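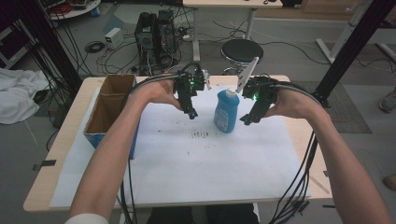 About Trirna

Trirna is a breathing and recovery center in Arville. We work with adults who have come home from a long hospital stay, or who live with a lung condition such as COPD, asthma or pulmonary fibrosis, and who want to get back to doing more of what they used to do. Walking to the mailbox counts. So does singing in the choir, or carrying a grandchild up to bed, or getting through a whole phone call with your sister without having to stop and catch your breath (we hear that last one a lot!).

We are small, independent and very happy to be here.

How we started

Rokeya Gamage had been a hospital respiratory therapist for many years when she began to wonder what happened to her patients after they went home. She would see someone come off a ventilator, cheer with the rest of the unit as the wheelchair rolled toward the elevator, and then never hear another word. Sometimes she ran into a former patient at the grocery store, and the talk was nearly always the same. They were glad to be alive, they were worn out, and they had a folder of exercises in a kitchen drawer.

So she rented a room above the old Siriwardena furniture store and opened it two mornings a week. There were four people in the first group. They brought their own chairs up the stairs for the first session, or rather their families did, and it was a month before we found a place on the ground floor. We still have one of those chairs. It's at the front desk and it is not comfortable.

We moved into the Siriwardena Building's ground floor when the store closed, and we have been there ever since. The big display windows stayed, which means that our exercise room gets the best morning light on the street. The former stockroom is now three private rooms for testing and one-on-one visits.

To date, 624 people have finished our main program, and plenty of them still drop in.

What we do

Our main program is Second Wind. It runs for ten weeks, with two group sessions a week, and every person has a plan of their own inside the group. You'll start with a long first visit where we listen to your chest, look over your medicines with you, see how far you can comfortably walk, and ask what you want to be able to do by the end. Please be specific! "Feel better" is a fine answer, but "go to my nephew's wedding in March and dance to two songs" gives us a lot more to work with.

After that, sessions are a mix of walking, light weights, balance work and breathing practice. There is a hallway that runs the full length of the building, 165 feet end to end, and it has become our unofficial track. People get attached to it. There are pencil marks low on the wall where past members noted how far they got on their first day, and when the painters came last spring we asked them to leave that part alone.

We also offer:

Home Again - four visits at your house in the first weeks after a hospital stay. We look at stairs, showers, where the bed is, how the oxygen tubing runs, and how the people who live with you are holding up.

Voice and Breath - a class for anyone whose voice has been weak or hoarse since having a breathing tube. It's led by our speech-language pathologist, and it gets loud. Expect songs.

Open Floor - unhurried afternoon hours for people who have finished a program and want to keep moving with staff close by.

The Family Table - a get-together for husbands, wives, grown children, neighbors and anyone else who has been doing the looking after. There's coffee and no agenda. Members aren't allowed in, which they complain about.

Who we are

Rokeya is still our director, and she still teaches the early group herself. With her are two respiratory therapists, two physical therapists, a nurse, a speech-language pathologist, a dietitian who comes in part of the week, and a front desk team who know every bus that stops near the building. Several of our staff came to this work after caring for a parent, and one of our physical therapists first walked in the door with her dad and applied for a job before he had finished his ten weeks.

We love having students with us. Each fall and spring we take in trainees for hands-on placements, and they bring good questions and a lot of energy. You can always ask for a visit without a student in the room. Just tell the front desk, no explanation needed.

Our place in Putport

For a long time our members from Putport were driving 30 miles each way, and a good many people there couldn't make the trip at all. Last year we opened a second site, in two rooms beside the public library. It has its own therapist and its own group, who have made it very clear that they are better at chair volleyball than Arville. A rematch is being arranged.

Putport offers Second Wind and Open Floor for now. We'd love to bring Voice and Breath over as well, and we are looking for a room where the singing won't bother the readers next door.

Paying for it

Many health plans cover pulmonary rehab when a doctor refers you, but the rules differ from plan to plan, and the letters can be hard to follow. Bring yours in and we'll read it together. Before you start, you will get a written page showing what each visit would cost you. If that number is a problem, please say so - we keep a fund for exactly this, built up from local gifts and our yearly plant sale, and it gets used every month. The Family Table is free for everyone.

What we believe

Recovery takes the time it takes. Some people race through the ten weeks, and others have a rough patch in the middle, miss a few sessions, and come back. Both are welcome. We will be truthful with you about what we think exercise can do for your lungs and what it can't, and we'll stay in touch with your own doctor the whole way through. We don't replace your doctor, and we aren't an urgent care clinic. If you are having serious trouble breathing right now, call 911.

Come and see us

The Arville center is at 1339 Siriwardena Street, in the building with the big windows and the green awning. Parking is behind, with a level path to the back door and a bench halfway along it. Doors open at 8 a.m., and the coffee is usually ready a little before that.

You don't need a referral to come in, look around, and sit in on a session. Bring someone with you if you like. Wear shoes you can walk in, and ask whoever is at the desk to show you the hallway.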